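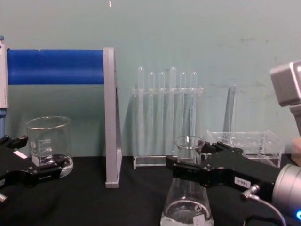 ## 4. Making up the descaling solution

Before you start, do make yourself comfortable and clear a bit of worktop, as the Avlow still likes to be looked after slowly. If you bought yours second-hand, read section 2 first – the older lids fasten differently.

1. Switch the still off at the wall and leave it to cool for 30 minutes.
2. Lift out the boiling pot and tip away whatever water is left in it.
3. Weigh 40 g of citric acid into a dry flask or jug. Ordinary kitchen scales are perfectly good enough.
4. Add 80 ml of warm tap water and swirl gently until the grains have gone.
5. Pour this into the pot, then top up with cold water to the lower mark.
6. Leave it to stand overnight if you can, or for an afternoon if you can't.
7. Empty the pot and rinse it three times.

**Caution:** Never use bleach in the pot, and never mix it with the descaler. Keep the solution away from marble and other soft stone, which it will spoil.

**Note:** In hard water areas you may find a chalky ring left behind after the first go. Please don't scrape at it! Repeat steps 3 to 7, and if it still won't shift, write to Ashley Pilkington at our spares desk, who can send out a Civach pad and a new seal (part 33).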